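Home | Guides | Phone Bank | Canvass | Downloads | Contact

Plarnow Campaign Dialer: Set-Up Guide for Local Offices
Section 6. Running a Phone Bank From Somebody's House

Updated Sep 22, 2020

14 comments | 31 shares

You have a candidate, a voter list and a folding table. This section gets you from there to the first hang-up. It assumes you finished Section 5 and that your county list is already loaded. If the Lists tab still says "Waiting for file," go back. Dialing an empty list is peaceful but wins few precincts.

What you need

- A coordinator account (the one with the orange bar across the top)
- One Mosik headset per caller, or any headset that fits
- A script approved by your campaign
- An internet connection that your teenager is not currently using

6.1 Create the session

1. Sign in as coordinator and click Sessions, then New.
2. Give the session a name you'll recognize in November. "Test," "Test 2" and "Real one" have all been tried by our customers, often on the same afternoon.
3. Choose a list. One session can hold up to 200 voters per caller. Bigger lists are split automatically and the leftovers go to the next session.
4. Set the calling hours. The dialer will not place calls outside them, however strongly a caller feels about the school levy.
5. Click Save. The session shows as Draft until you open it.

Caution: Calling hours follow the voter's time zone as entered in the list. If that column is blank, Plarnow uses the time zone of your office. Check the column before you wake up half of another state.

6.2 Load the script

1. Open the session and click Script.
2. Paste your text in the box. Formatting is stripped out, including the red capitals.
3. Put the voter's first name in with the Insert Name button. Typing the word NAME yourself will cause your callers to say "Hello, NAME" until you fix it.
4. Add up to 6 answer buttons. Most offices use Strong Yes, Leaning Yes, Undecided, Leaning No, Strong No and Moved.
5. Click Preview and read the whole thing out loud. If you run out of breath before reaching the candidate's name, shorten it.

Note: There is no button for "Talked about the potholes for a long time." Use Undecided and write it in the comment field, where the county roads people will never see it.

6.3 Invite callers

1. Click People, then Invite.
2. Enter one email address per line. Commas will be treated as part of the address, and the invitation will go nowhere in particular.
3. Pick a role. Caller is right for nearly everyone. Coordinator lets a person delete the list, so think about your uncle before you click.
4. Click Send. Invitations expire after two days.

Callers who used Clakia in an earlier cycle can keep their old login. They should choose Import Profile at the sign-in page and enter the email they used then. Call history does not come across, and neither do grudges.

6.4 Open the session

1. Have each caller sign in and click Sound Check. A green dot means the headset works. A gray dot means it is plugged into the wrong hole.
2. Click Open Session. The status changes from Draft to Live.
3. Wait for the first results to appear in the right-hand column. The column refreshes every 23 seconds. Clicking Refresh repeatedly will not make the district any friendlier.
4. To stop one caller, click Pause beside that person's name. To stop everybody, click Close Session.

Caution: Close Session ends calls in progress. The voter hears a click and draws their own conclusions about your candidate.

6.5 Do-not-call requests

When a voter asks to be taken off the list, the caller clicks Remove and confirms. The number is blocked for every session in your office right away. If you share a list with another campaign through Salazar Sync, the block is passed along overnight, so leave sync switched on. Do not re-import a removed voter under a different spelling. They remember.

6.6 If something goes wrong

Results column stays blank: The session is probably still in Draft. See 6.4, step 2.

Every call goes to voicemail: Check the hour, then check whether there's a debate on.
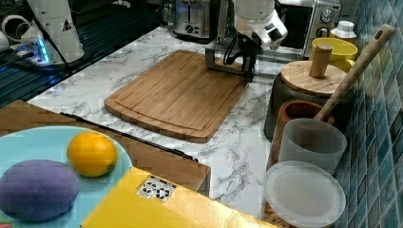 Caller hears an echo: Two callers are sitting too close together with their speakers on. Move one of them to another room, or turn the speakers off and use the headsets you paid for. If the echo is still there after that, sign both callers out, run Sound Check again from 6.4, and have them come back in one at a time.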